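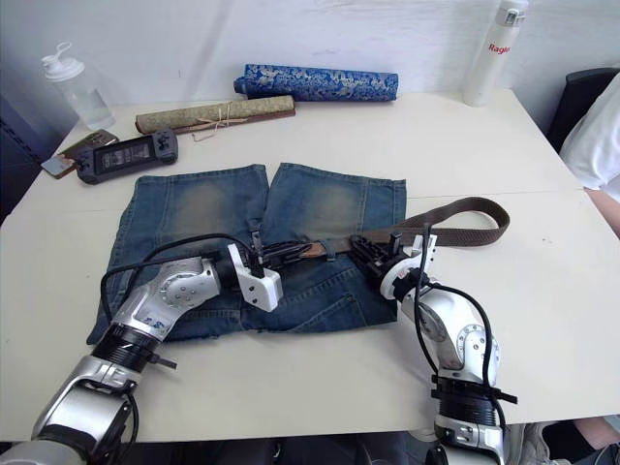

Sorting table, jeans with belt partly threaded through

Florkholm Community Hall — walk-through before the winter clothing swap
3 December 2022
Checked by: Boyang Cao
Second look: Kaiwen Jiang

Front doors: OK. Both open outward. The left one sticks at the bottom and I was told it was planed in August. I'd like to know by whom.

Exit signs: 4 lit. The one over the kitchen passage flickers. Booked for repair, apparently.

Extinguishers: Pass, with doubts. Tag on unit 719 is signed but the month is illegible. I don't count that as an inspection. Ask Weerasinghe to come back.

Occupancy: Posted limit is 311. The poster says "everyone welcome". Put a person with a clicker at the door.

Heating: Not tested. The panel was locked and the key wasn't on its hook. The booking form says "fully heated".

Sorting area: OK. Belts come out before anything is hung, and pockets get emptied. Last year's sheet says this was done with all 3,027 items. I have trouble believing it.

Clothing racks: Fail. Two of the Rokum racks lean when loaded on one side. Sandbags are not a fix — replace the feet or leave them in storage.

Extension cords: Fail. One runs under the mat by the stage. Same comment as last time.

First aid kit: Pass. Bandages in date, no burn gel.

Washroom floor: Damp near the second sink. Kaiwen says condensation, I say the trap. Look again Monday.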